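How Do You Shop for a Robot?

Buying a robot for a workshop or a school is a lot like getting a pet. The price on the tag is only the start. You also have to think about where it will live, what it will need, and who will look after it.

Start with the job

Before anyone looks at a price, they write down what the robot has to do. Flora Cowie plans equipment for a small workshop called Takomholm, where robots practice handling everyday objects. Her first list for a new pair of arms had 11 jobs on it. She crossed out every job that people in the shop could already do quickly by hand. Only 3 were left, and all of them were about picking things up and setting them down without knocking over their neighbors.

A short list saves money. A robot that has to lift a car door costs far more than one that has to lift a cup.

One arm or two?

Try taking the lid off a jar with one hand behind your back. Some jobs need one hand to hold and another to move. Robots have the same problem. Two arms can share a job, but they cost more, need more cables, and must be kept from bumping into each other.

The things people forget

An arm is no use without the parts that go with it. Here is part of Flora's list:

A gripper for each arm, which works like a hand
Spare finger pieces, because they wear down
Motors strong enough for the heaviest object
A sturdy table
Walls or panels around the work area
A tidy place for the wires
Objects to practice with

The last line is cheap but takes time. Practice objects should come in different shapes and sizes. A robot that has only met one kind of object may have trouble with the next.

Measure first

An arm needs room to stretch and bend. Flora's helper, Aldana Montecinos, put tape on the floor to mark how far each arm could reach. The tape showed that a shelf had to move. The work area she marked was 197 centimeters long, with extra space for people to walk past.

Making a budget

A budget is a plan for spending money. Flora makes three piles on paper: things to buy now, things to buy later, and money to save for repairs. The repair pile matters, because motors and cables do not last forever.

Waiting is part of the plan too. The arms took roughly 9 weeks to arrive. They were ordered in June, and the table and panels were ready before the boxes came.

Try it yourself

Pick a chore at home and plan a robot for it. Write down the job, how many arms it needs, and how much room it would take up. Then list everything else you would have to buy.

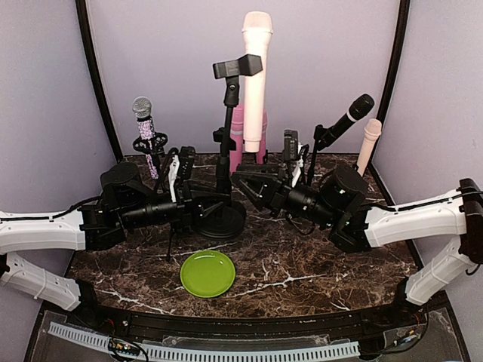 When your list is done, show it to a grown-up and ask what you left out. Then put a star next to the one thing you would buy first.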